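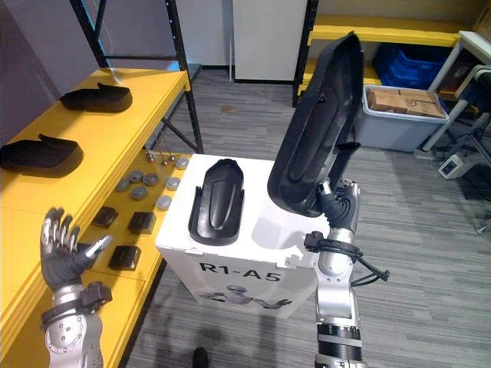

About Jikbridge

Jikbridge is a soccer site for people who follow transfers all year, including the quiet weeks when hardly anything gets signed! Houshang Amini and Tímea Tóth started it in February as an email to 14 friends, mostly long arguments over loan deals and which full-backs were worth the money. Those friends forwarded it, their friends wrote back to disagree, and we now send it to 3,270 readers.

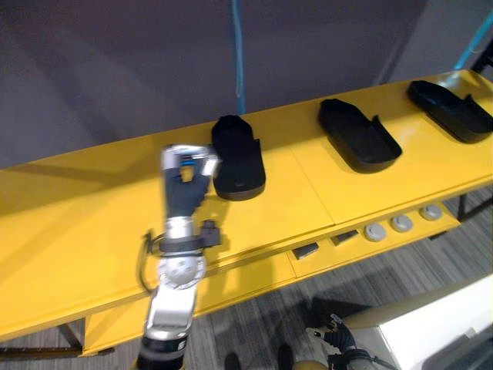

We love the lower divisions most of all. Yen-ting Yeh covers goalkeepers and free agents (she'll happily watch a goalless draw twice), while Sepehr Rashti reads contracts, release clauses and registration rules so the rest of us can stop guessing. Azadeh Hosseinzadeh edits every story and answers the mailbag.

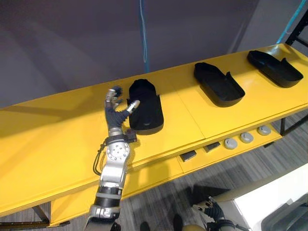
If we report that a move is close, we've heard it from two people who don't work together. When we get one wrong, the correction goes at the top of the story and stays there. We publish 10 pieces a week, more in the last days of a window, and all of them are free to read. Got a tip, or a player we should be watching? Write to the mailbag, Azadeh reads everything.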